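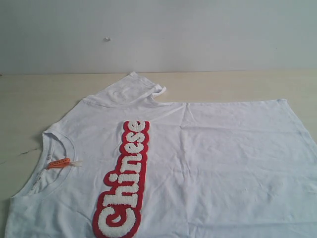

27th March

Back at the shared shop in Wimville after dinner, third evening on the folding build, and I am less of a believer than I was at the start of the week. Matěj says that's my resting state. Fine. Somebody in this project ought to have one.

The plan, for my own record, in case I want to laugh at it in June: two small arms, bolted to the long bench, that fold a T-shirt. The left one is built from the Sirkon kit and the right one is the Drakos kit, and the two were never meant to talk to each other. Matěj wrote the thing that makes them talk. He calls it Preltik and won't say where the name comes from. It crashed twice tonight before we had even turned the motors on.

We spent the first hour on the shirt. I had been using an old gray one of mine and the vision part kept losing it, so I went through the bag I keep for this and pulled out the white one with the big fluffy "Chinese" patch down the front, white letters with a red border. My thinking was that a big red outline would give the software something to hold on to. Matěj's thinking was that I was cheating. I said that a shirt is a shirt and people wear shirts with things on them. We laid it out sideways on the table, collar to the left, and argued about whether to smooth out the long crease in the body. I wanted to leave it. If the machine can only fold a shirt that a person has already made perfect, the person may as well fold the shirt.

I lost that one. Or I lost it for a while, and then we forgot to smooth it anyway.

The real trouble is that a white shirt on a pale table is about the worst thing you could ask a cheap camera to look at. The patch came through great. Everything else came and went. The software found the orange tag inside the collar right away and decided that was a corner. It is not a corner. Then it took the sleeve, the one that sticks up toward the back of the table, and called that the bottom hem. I can sort of see why, the cuff is turned over at the tip and it makes a line. But I've seen a four-year-old tell a sleeve from a hem.

Matěj's fix is a dark cloth over the table. I'd guess it works. I also wrote in the shop notebook that the more we do for it, the less it is doing, and he crossed that out and wrote "lighting" next to it.

Numbers, because I said I'd keep them. We ran the corner finder 200 times on the shirt with small nudges to the camera in between. It had all the corners right in 69 of those. He reads that as a good start from zero. I read it as a machine that is wrong most of the time and sure of itself every time, which bothers me more than the count does. There is a confidence score on the screen and it hardly moves between the good ones and the bad ones. I asked what the score is for, then. He said it will mean something once it's tuned. We have been going to tune it since the first evening.

Arms went on at the end. We got 20 minutes of actual arm time before the Sirkon side started dropping messages again. The Drakos side pinched at the table a few times, got the fabric once, and let go. I'll give it the once. It was a nice clean lift of the edge and I did say "oh" out loud, and he heard me, and I will be hearing about it.

Cost so far I don't want to write down. The grippers alone would have bought somebody's help with the laundry for quite a while. I said this too. I was apparently a joy tonight.

To do before next time: dark cloth (my closet, the old curtain). Longer cable for the right arm, it pulls tight when it reaches across. Pull the camera mount back a little so we get the whole shirt. Make the tag stop counting as a corner, and I'd like that done in the software, because Matěj's first idea was scissors. Ask the front desk if we can leave the arms bolted down overnight, I'm tired of lining them up again every time.

Drove home with the shirt in the back seat. Folded it by hand when I got in. Didn't time it.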